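Is a paid warranty on a used dining table worth it?

Posted in Home & Furniture

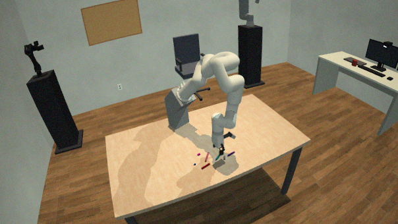 I'm buying a secondhand table from a resale shop called Puline. The price is $1550, and at checkout they want another $188 for a "surface protection plan" run by a company named Zurkley. It supposedly covers stains, scratches and heat marks. I've read the terms twice and I still can't tell what they would pay for. Has anyone gotten money out of one of these?
Hatsue Iwasaki

Ihor Hordiienko
I'd skip it. I had a plan like that on a couch, different company, same kind of wording. They cover "accidental" stains but not "accumulated" ones, and guess who decides which is which. I filed in July and got a bottle of cleaner in the mail. Look for the reporting window too. Mine was 15 days from the accident, and you had to say what caused it. Who knows what caused a ring on a table?

If you want to push back, ask the shop for one claim they've seen paid in full. I doubt you'll get a straight answer. A local refinisher quoted me less than the plan cost to redo a whole top, though that was a small one.

Solomiia Romaniuk
depends on the table. if its veneer you cant sand it much so maybe. we paid for the plan and never used it

Takumi Chiba
Check whether the plan even applies to used furniture. A lot of them start from the original purchase date, and the shop may not have that. Get it in writing from Zurkley, because the salesperson's word won't help you later. Also see if your renter's or homeowner's policy covers any of this. Mine doesn't cover stains.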